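4. Float Bowl Level and Fuel Delivery Under Sustained Cornering

4.1 Why the bowl deserves its own test

Most of the published work on small performance carburetors looks at the venturi, the boosters and the air bleeds, and we can see why. Those parts are easy to change and the results show up quickly on a dyno sheet. The float bowl gets far less attention, even though every circuit in the carburetor draws from it. If the fuel level over the main jet falls, the pressure that pushes fuel through the jet falls too, and no amount of careful bleed sizing will bring it back. We think this makes the bowl one of the most rewarding places to look for better mixture control, and the results in this section bear that out nicely.

The problem is worst in long corners. On a dyno the engine sits still and the fuel surface stays flat. In a car pulling hard to one side, the surface tilts until it lies at right angles to the combined force of gravity and cornering. In a wide, shallow bowl that tilt can uncover a jet on the inside wall while the float, which feels only the average level near its own center, keeps the needle valve closed. The engine goes lean even though there is plenty of fuel in the bowl. Drivers on the Rikcombe circuit know the feeling well: a flat spot halfway through the long right-hander, gone again by the time the wheel is straight.

4.2 Bowl designs

Two bowls were compared. The first, which we call the open bowl, follows the stock layout, with a single brass float hinged at the rear and no inner walls. The second, the Bamby bowl, was drawn by Xinyi Deng and takes its name from the test car it was first fitted to. It has the same outer size and holds nearly the same amount of fuel, but a low wall runs from front to back between the two main jets, with a small passage at the bottom of each end. Fuel can move through the passages, only slowly. The wall stops well short of the lid, so the bowl vents as before and the float still swings freely.

We were keen to keep everything else the same. Both bowls used the same needle and seat, the same float height and the same main jets, taken out of one bowl and fitted in the other between runs. The main body was left on the manifold the whole time. Wojciech Cieślak set the float height with a depth gauge through the sight hole before each session and again after it, and any session where the two readings did not match was thrown out and run again.
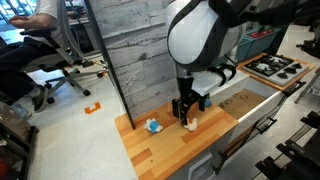 Figure 4. Robot arm with parallel gripper above a wooden countertop.

4.3 Tilt stand and fuel supply

Bench tests were carried out on a tilt stand built at Clalteva. The stand holds the complete carburetor on a flat plate that can be leaned to either side and locked. Leaning the plate does not copy a real corner exactly, as the total force on the fuel stays at normal gravity in place of rising with cornering load. It does put the fuel surface at the right angle to the jets, though, and for finding the point at which a jet is uncovered, that is what matters most. The effect of the higher force on flow through the jet was handled separately in the track tests.

Fuel came from a small electric pump through a return-style regulator, and a clear section of hose ahead of the inlet let us check for bubbles. Air was drawn through the carburetor by a flow bench with the throttle locked open. A fine mist trap below the throttle plate caught the fuel, which was weighed at the end of each run. Junhao Jin wrote the logging routine, and it was a real pleasure to use – the operator sets the angle, presses one key and then stays well back until the pump shuts off. In all, 139 bench runs were kept for analysis.

4.4 Bench results

With the plate level, the two bowls could not be told apart. Fuel flow at each air flow setting agreed to within the spread of repeat runs, so the wall does nothing to the normal metering. This was a welcome result, and it means a tuner can fit the new bowl without starting over on jets.

Once the plate was leaned, the difference was striking. The open bowl held steady at small angles and then lost flow on the high-side jet over a very narrow range of tilt. There was almost no warning in the data; one setting was normal and the next was badly lean. The Bamby bowl also lost flow in the end if the plate was left leaning long enough, but it did so gradually, as fuel crept through the passages from the high side to the low side. For a lean lasting as long as a typical corner, the jet stayed covered at every angle we tried.

Passage size turned out to be the key choice. Large passages let the fuel run across too soon and the wall might as well not be there. Very small ones protected the jet in a corner but refilled the far side slowly afterward, and on a left-right sequence the second corner began with a low level. The size used in the rest of this paper sits between those two, and we would encourage anyone repeating the work to start by drilling small and opening up in steps.

4.5 Track results

Track tests took place in November with Muchen Song driving. Exhaust oxygen readings were logged from both banks, along with side load and engine speed. We looked only at stretches where the throttle was wide open and the engine was above 3,000 rpm, so that the idle and transfer circuits played no part.

The lean spike seen in the long right-hander with the open bowl was missing with the Bamby bowl on every full lap. Readings from the two banks also stayed much closer together through the corner. A small rich swing remained on corner exit with both bowls, and we believe it comes from fuel slopping up toward the vent. Sihan Qiu is now testing a taller vent tube with a slanted top – early runs look very promising, and they are taken up in Section 5.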